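Skellerham Common Lounge
Housekeeping and Safety Checklist, with Comments

Site: Skellerham, ground floor lounge
Date of inspection: 28 April 2023
Inspected by: Anselmo Cifuentes
Reviewed by: Ramiro Casado
Type of inspection: Routine, between bookings

How to read this checklist. Each item is marked OK, Needs attention, or Not checked. Comments follow the item where there is something to say. Items marked Needs attention are listed again under Actions at the end, with the name of the person who will handle them. If you are filling this in for another room, use the same item numbers and write Not applicable where the room has nothing of that kind.

Section 1. Floor and walkways

1.1 Carpet free of tears, raised seams and curled edges
OK. Walked the whole room. The seam at the door was re-glued last July and is holding.

1.2 Floor clear of litter
Needs attention. Paper cups, a snack wrapper, a flattened paper bag and a tissue on the carpet. A cup on the floor is a slip hazard when somebody comes in carrying a tray or a box and can't see their feet. Pick up by hand first, then vacuum. Do not run the vacuum over wrappers. The hose on the Cornent machine blocks easily and it takes two people to clear it.

1.3 Floor clear of plastic sheet, film and strips
Needs attention. Clear plastic on beige carpet is hard to see from standing height. It is flat on the floor by the wastebasket, where people walk up to throw things away. Anything like this should be lifted or fixed down fully at the edges before the room is used again. 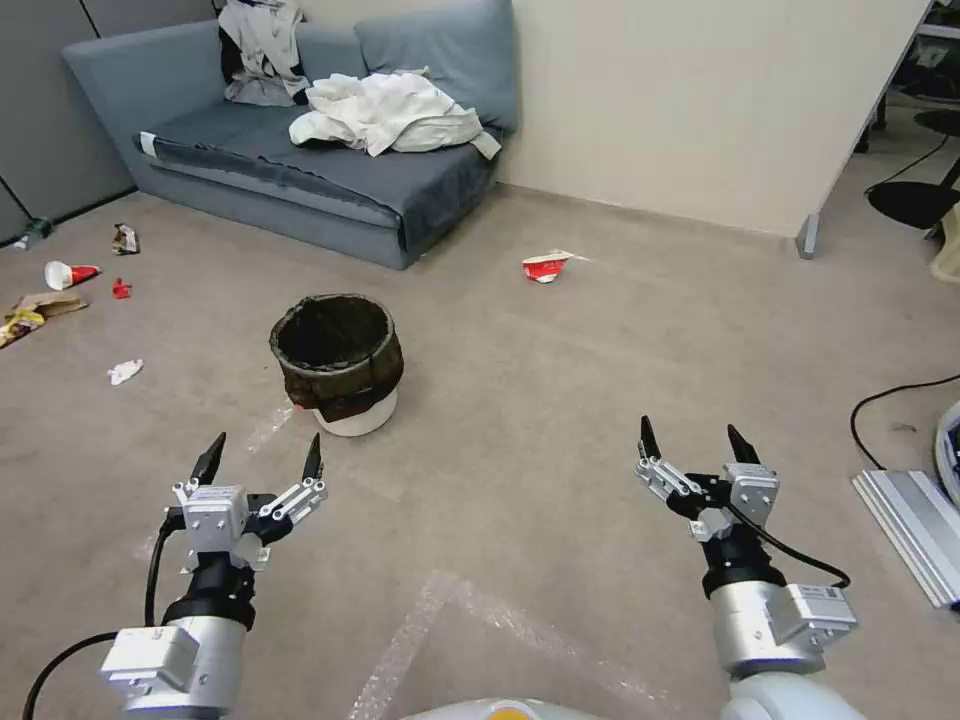
Items 1.2 and 1.3. Litter and clear plastic on the carpet near the wastebasket.

1.4 Cables and cords kept off walking routes
Not checked. I will do cords together with the outlet test, see Section 5.

1.5 Route from door to far wall at least 24 inches wide
OK. Measured at the narrowest point with the furniture where it was found.

Section 2. Waste

2.1 Wastebasket present and upright
OK.

2.2 Wastebasket lined
OK. There is a dark bag in it, turned over the rim. Please keep doing it this way. When the bag is dropped in loose it slides down and the next person throws on top of it.

2.3 Wastebasket placed where people will use it
Comment only. It stands out on the open carpet. Near the door would be better for people on their way out, and it would be out of the walking route. Ramiro to decide. The Villalobos room moved theirs last year and the evening group there leaves a good deal less behind.

2.4 Food waste separated
Needs attention. Food wrappers and drink cups should go out the same day. General paper can wait for the regular pickup. There is only one basket in this room, so in practice everything goes in together and the whole bag has to be taken out. Either supply a second basket or put up a card asking people to take food packaging with them.

2.5 No glass, blades or sharp metal in or near waste
OK, with a caution. I found nothing sharp, but there is a small item lying by the wall that could be missed when cleaning from the middle of the room. Check along the baseboards before anyone kneels or sits on the floor. Wear gloves for the pickup. Gloves are in the hall closet, second shelf.

Section 3. Seating and soft furnishings

3.1 Sofa stable, no rocking
OK. Pushed on both ends and sat in the middle.

3.2 Sofa clear and ready for use
Needs attention. Blanket and loose fabric left across the seat. Nothing wrong with a blanket on the sofa, but the loose items should be sorted. Clothing goes to lost property with a slip saying where it was found. Anything that looks like bedding goes in the laundry bag. If you can't tell which it is, treat it as laundry and tell the desk.

3.3 Throws and blankets not trailing on the floor or across a walking route
Needs attention. The dark gray blanket hangs over the front of the seat and down toward the floor. Somebody getting up from the sofa can catch a heel in it. Fold it in half lengthwise and lay it over the seat so the front edge stops short of the carpet, or fold it and leave it at one end. The lower edge also looks slightly frayed. Trim any long threads with scissors. Do not pull them.

3.4 Labels attached to soft items
Not checked in full. There is a tag near one corner of the blanket but I did not read it against the list. To be done when the blanket is washed.

3.5 Back cushions in place
OK. One large cushion propped at the right end. No splits in the seams that I could find. 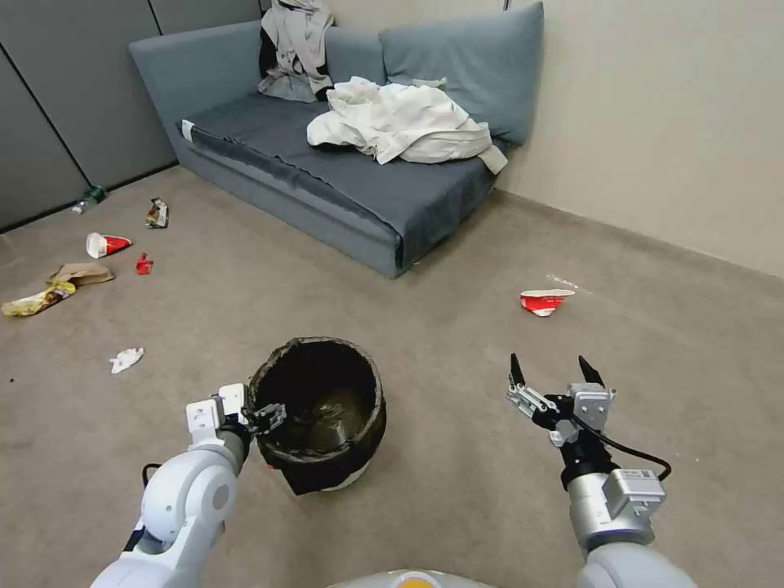

Section 4. Walls, baseboards and doors

4.1 Wall panels secure, no gaps or loose edges
OK. Pressed each of the gray panels along the seams at knee height and shoulder height. No movement.

4.2 Baseboards secure
OK. Dusty in the corner behind the sofa. Pull the sofa out once a month when vacuuming. It takes two people, one at each end. Do not drag it by the armrest.

4.3 Door opens fully and closes by itself
OK. Closer was adjusted after the last inspection and no longer slams.

4.4 Exit sign lit
OK.

Section 5. Electrical and fire

5.1 Smoke alarm tested
OK. Tested at the button. Sounded clearly with the door shut.

5.2 Extinguisher in date, pin in place
OK. It is the hall unit, 16 feet from the lounge door. The tag is initialed.

5.3 Outlets tested
Not checked. Tester was on loan to Skelulmont. I will come back for this item with 1.4 and add the result to this sheet.

5.4 No combustible material near heaters
OK. Heater guard clear on all sides. Keep it this way when litter is being gathered up. Bags of trash have been left against the guard in other rooms while people finished the vacuuming.

Section 6. Order of work for clearing the room

I was asked to write this down for the new evening staff. It has been done in different orders and some take twice as long.

Start with gloves on and the wastebasket close to you. Bring it over to the litter and work outward from there, then do the side of the room along the wall. Pick up cups first. Hold each one upright until you know it is empty, then put it in the bag. Flatten paper bags before they go in. Wrappers last, since they are light and will blow about if the door is open. 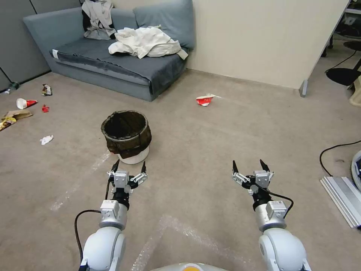 When the carpet is clear, tie the bag, take it straight to the outside bin and fit a new one. Only then deal with the sofa. Shake the blanket outdoors if you can. Crumbs shaken out indoors end up on a floor you have just cleaned. Vacuum last, from the far wall back to the door.

If a drink has been spilled, blot it with paper towels and put out the yellow floor sign. Do not scrub. Write the spill in the book with the time, even if the mark came out.

Allow 5 extra minutes if the sofa has to be moved.

Actions

1.2, 1.3 Clear litter and plastic from carpet. Evening staff, before next booking.
1.4, 5.3 Cords and outlets. Anselmo Cifuentes, when the tester is back.
2.3 New position for wastebasket. Ramiro Casado.
2.4 Second basket or card. Ramiro Casado. A card can be printed at the desk.
3.2, 3.3 Sort fabric items, fold blanket, trim threads. Evening staff.
3.4 Check blanket tag against list. Laundry.

Reviewer's comments (R. Casado)

Agree with 2.3, move it next to the door. On 2.4, get the second basket, the card was tried at Villalobos and ended up on the floor with everything else. Please use the same liners for both.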